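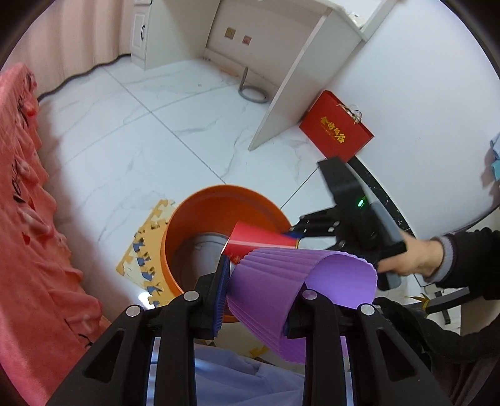
Bedroom cleanup with the Lilel grippers: the lampshade in one, a paper cup at the mouth of the bin in the other.

Lilel Hand Grippers, Two-Piece Set
Reviewed March 2022

I've wanted a machine to tidy my bedroom since I was a kid, so when Emuvcombe started selling the Lilel pair I ordered it the same night. You hold one in each hand and do your chores with them, and the recordings go toward teaching a robot arm to do the same chores. I've had mine since January and I'm still having a great time!

The surprise for me was soft stuff. I expected the wide fingers to flatten a pleated lampshade, but the ribbed pads let me get away with a pretty light squeeze, and after an evening of practice I could pick mine up off the floor and set it down without a new dent. Paper cups are harder. Squeeze too much and they fold, too little and they spin, and getting one into a round bin takes more wrist than you'd think. (Crumpled receipts on marble-look tile? Forget it. I gave up and used my fingers.)

Now for the robot part. I trained the Herkon desktop arm on 30 of my own cleanup runs, then gave it 12 tries at dropping a cup in the bin. It managed two. One of those was a bounce off the rim, and yes, I cheered anyway. A friend's arm running the Ranasinghe model, trained on 2,000 runs, did a lot better with cups but still got stuck whenever a bedspread hung down into its way. Cloth and cables seem to be where all of them fall apart.

So can a machine clean a bedroom yet? Mine can't. It can do one small piece of the job, slowly, if I set everything up first. But I learned more from these grippers than from any video, especially how much I lean on feel when I pick things up.

Gripes: my hands get tired before the first batch is done, the printed guide skips calibration, and I'd love a smaller set of fingers in the box.

Four stars. Buy it if you like tinkering, and keep your broom.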